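Quanto custa mesmo um robô de cozinha?

Quando a Dostetti me pediu ajuda para planear a compra do seu primeiro braço robótico, a folha de cálculo tinha uma única linha: "robô". Adorei o otimismo! Passei a tarde seguinte a acrescentar linhas (e a estragar o humor de toda a gente).

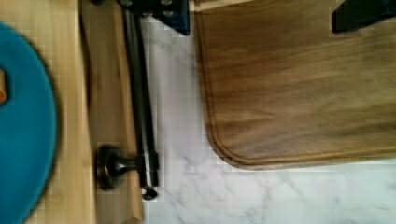
A primeira a entrar foi a das garras. A proposta da Dronholm trazia um par de dedos e mais nada, e cada par suplente custava 400 euros. Pedi logo dois, porque os dedos gastam-se, batem nas coisas, e ficar uma semana parado à espera do correio sai bem mais caro.

Depois vem a bancada, que toda a gente acha que já tem. Eu também achava. Só que uma bancada de trabalho a sério precisa de tomadas no sítio certo, de espaço livre à volta do braço e de uma superfície que não abane, e lá se foram quase 2,000 euros só em obras.

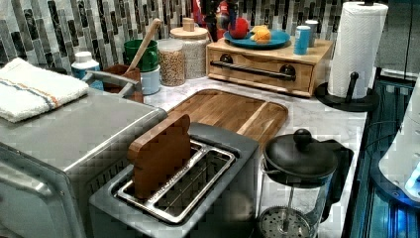
Os adereços, em compensação, são a parte divertida do orçamento. Reservámos 100 euros e sobrou dinheiro! Comprem em segunda mão, comprem repetido e guardem as faturas numa pasta à parte, que a contabilidade agradece.

Já a manutenção deu discussão. A Tsao propunha um contrato anual de 4,000 euros com visitas incluídas, a Gusby cobrava à chamada. Eu inclinei-me para o contrato no primeiro ano, que é quando se fazem mais asneiras, e para rever tudo em agosto.
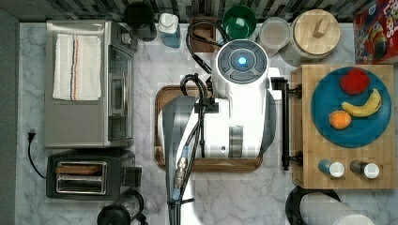 Outra coisa que peço sempre é a lista de cabos e conectores, com preço e prazo de entrega. Parece picuinhice, eu sei, mas já vi um projeto inteiro parado por causa de uma ficha. 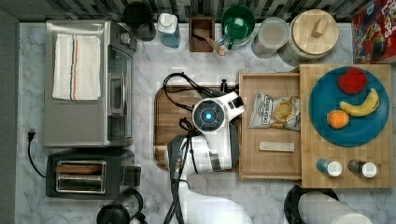 O meu último conselho é orçamentar por tarefas, e só depois por máquinas. Escrevam o que o braço vai ter de agarrar e levem essa lista ao fornecedor. Um saco de batatas fritas num tabuleiro de madeira, uma maçã ou uma banana num prato, um frasquinho de tampa branca: são pegas muito diferentes, e convém saber quais estão cobertas pela garra de série antes de assinar seja o que for.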